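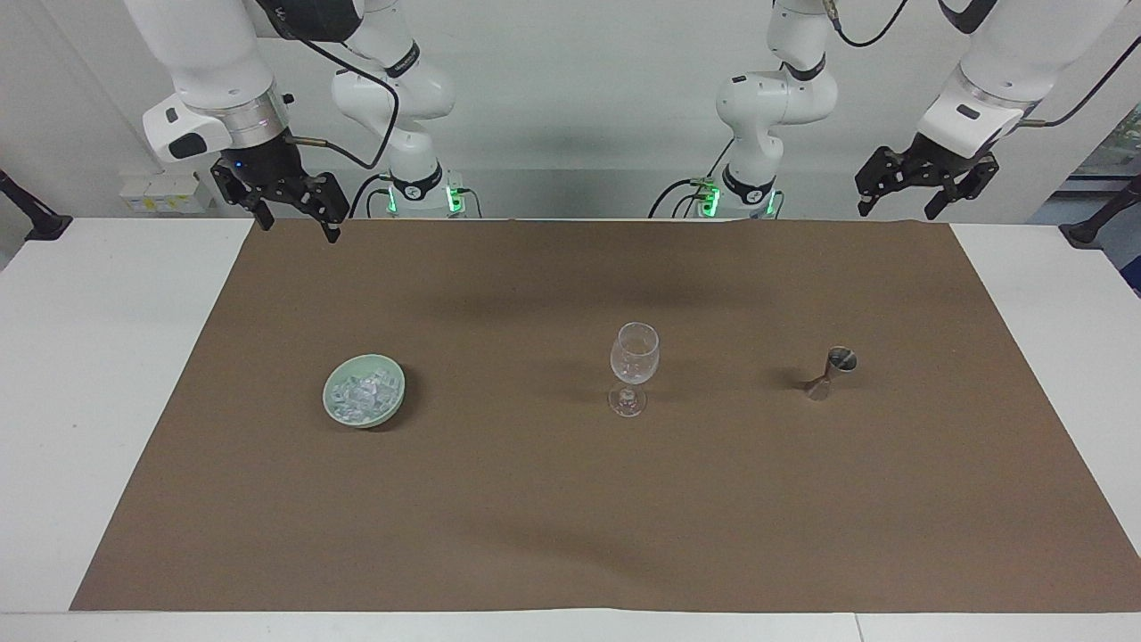

3. Comparing the jaw pads

Our brief was to find out which finger pads the two-armed rig (Pesto, named before we joined the course) should use for bar work. The task was always the same. One arm moves ice from a bowl to a wine glass, the other picks up a jigger and tips it over the glass. We taped nothing down apart from our hopes.

Two sets of pads were tried on the parallel-jaw grippers: the plain hard ones that came with the arms, and a soft ribbed set from Ciswood. Each set got 40 runs, so 80 in all, spread over more afternoons than the timetable allowed.

3.1 Ice

The hard pads squeezed cubes out sideways with some force. Of the 40 runs, 13 ended with ice on the paper, and one cube reached the door. The soft pads held on far better but were slow to let go, and the arm would hover over the glass shaking its wrist like somebody with sticky tape on a finger.

3.2 Jigger

Both sets managed the jigger if they closed at the waist. Higher up, the cone shape pushed it down through the jaws. We moved the grasp point after the third drop and should have done so after the first.

3.3 Glass

We broke 3 glasses, all with the hard pads, all by the stem. The Drundside lab has asked us to buy the next box. Closing force was then halved, and the results before and after that change are kept apart in Table 4.

3.4 Still to do

Repeat the ice runs with the Liyanage controller, which is due back on 13th February.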